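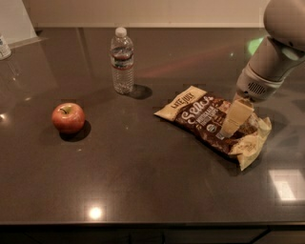 I am writing on behalf of a small reading group that meets monthly at a public library, and I would be grateful for guidance on the order in which the Bredero fantasy comics should be read. The library holds the two hardcover collections and a partial run of the single issues, and the numbering does not agree between them. Our meetings are informal (an apple, a bottle of water and a bag of tortilla chips on the counter are about the usual extent of the catering), but members do prepare, and at the May meeting half of them had read a different story from the other half. The first hardcover is titled "The Gano Gate" and states on its back cover that it contains the complete opening storyline. It ends, however, with the apprentice Istico sealed inside the gate, and the second hardcover begins with her already free and in possession of the lantern. There is no explanation of how she came to be released.

I should like to know the following:

- whether an issue or a special is missing between the two hardcovers
- whether the prequel, "Rezende Below," should be read first or held until later
- whether the single issues contain material that the hardcovers leave out

The group has budgeted for one additional purchase per member, and would prefer not to buy the same pages twice.

**Wilma Van Loon**

---

**marginalia_desk**

There is a missing piece, and your members have not misread anything. The release of Istico takes place in a 40-page special called "The Lantern Debt," which was published between the two storylines and was left out of both hardcovers. It was later reprinted in the paperback edition of the second volume, where it is placed at the front. If your library is able to obtain the paperback, no other purchase is needed to close the gap.

The recommended order is as follows:

1. "The Gano Gate" (first hardcover)
2. "The Lantern Debt" (special, or the opening section of the second paperback)
3. The second hardcover, from its first chapter
4. "Rezende Below"

The prequel is best held until last. It is set long before the main story, but it was written afterward and assumes that the reader already knows who built the gate. The final chapter gives the builder's name in its opening panel. A reader who begins there will lose the chief surprise of the first volume, and the court scenes will carry very little weight.

With regard to the single issues, the differences are minor. The hardcovers omit the letters pages and the short backup stories drawn by guest artists. One of these backups, concerning the ferryman, is mentioned in passing in the second volume — the remark about the "drowned toll" — but the main plot can be followed without it.

Please note that the page numbers differ between the formats. The council scene begins on page 116 of the hardcover and on page 171 of the paperback. Groups using mixed copies may find it easier to refer to chapter titles.

The special was also sold separately with a variant cover, limited to 3000 copies. The contents are identical to the ordinary printing, and the higher price asked by dealers is for the cover alone.

---

**tollkeeper**

I would respectfully disagree on the prequel. I read "Rezende Below" first and had no trouble. The builder's name meant nothing to me at that stage, so I had forgotten it by the time it mattered. The art is also a good deal clearer than in the early chapters of "The Gano Gate," where it is difficult to tell the two brothers apart until one of them loses his hood.

I cannot comment on the special, as I have not read it. I had assumed that the lantern freed her.

---

**oldstacks**

The first reply is correct as to the order. I would add one caution about the paperback of the second volume. The earliest printing was issued without "The Lantern Debt," and the covers of the two printings are very similar. The contents page should be checked before ordering. If the first entry listed is "Ash Council," it is the earlier printing and will not assist your group.

A library requesting the book through interlibrary loan should give the title of the special in the notes field. Our own branch received the wrong printing on the first request and the right one on the second, after the title had been added.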